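Stop treating the log as an afterthought

Most arguments about robot software are about the policy. Should it be learned or planned, should it see depth or only colour, should it run at a higher rate. I have taken part in plenty of these and I no longer think they are where the time goes. The time goes on finding out why a run went wrong, and for that the most useful piece of software in the lab is the one that gets the least care: the logger.

We work on cloth at Jinska, mainly folding and unfolding towels. Our stack is ordinary. A perception module finds the edges and corners of the cloth, a planner picks a grasp point and an approach direction, and a controller takes the gripper there. Each part was written by somebody who tested it well. Each part also writes its own log, in its own format, with its own idea of what time it is.

Last June we had a spell of missed grasps. The fingers would close a little short of the fold and come away with nothing. Sanne Baert, who wrote the planner, thought the edge detector was placing the fold too near the gripper. The edge detector's own output looked fine when we drew it over the camera image. The controller reported that it had reached its target. Every part could show that it had done its job, and the towel was still on the table.
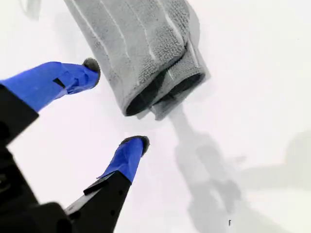 It took us 12 working days to find the fault. The detector stamped its result when it finished processing, and the planner read that stamp as the moment the picture was taken. The difference was 208 milliseconds. With a still camera this would not have mattered much, but ours is mounted on the wrist and the arm was moving. The planner was combining a fold seen from one pose with the arm's position at a later one. The fix was two lines.

I don't blame anyone for the bug. Bugs of this kind are normal when several people write code that has to agree about time. What I object to is the 12 days. If every message had carried its capture time, and if all the logs had gone into one file that could be played back, we would have seen the offset in an afternoon.

The usual answer is that logging costs too much. Images at full rate fill disks, and writing them can upset the control loop. Both are true and both can be dealt with. We now keep the last 60 seconds of everything in memory and save it only when a grasp fails or a person presses a key. The writing happens in a separate process at low priority. The control loop has not noticed.

A better objection came from Rianne Vermeulen, who looks after our test runs. She pointed out that a large log nobody can read is no better than a small one. She is right, and this is where I think most teams spend too little. The viewer matters as much as the recorder. Ours is a small tool called Stukon. It shows the camera image, the detected edge, the planned approach and the finger opening against a single time axis, and it lets you step through them together. It is ugly. It has a bug where the slider jumps if you resize the window. It is also the program I open first every morning.

What changed most was how we talk. Before, a failed grasp led to a discussion in which each person defended a module. Now somebody opens the run and we look at it. We have been through 1,000 saved runs this way, and the causes are duller than we expected. Bad calibration after somebody moved the camera. A gripper opening given in metres on one side and millimetres on the other. A shadow taken for an edge, which is a real perception problem, but one we had been blaming for far more than its share.

I would ask for three things of any group starting out. Agree on one clock, and record when data was captured as well as when it was processed. Save the inputs to each module and not just the outputs, so that a failed run can be fed back through new code. And give the viewer to somebody as a proper job, with time set aside for it - not as something to be done while waiting for training to finish.

The last of these is the hardest to get. When we applied for money for the Kiromham project, the tooling line was the first one we were asked to cut. We kept half of it. I would now give up a second arm before I gave up the rest, and I have told Sanne so, though she would still like the second arm.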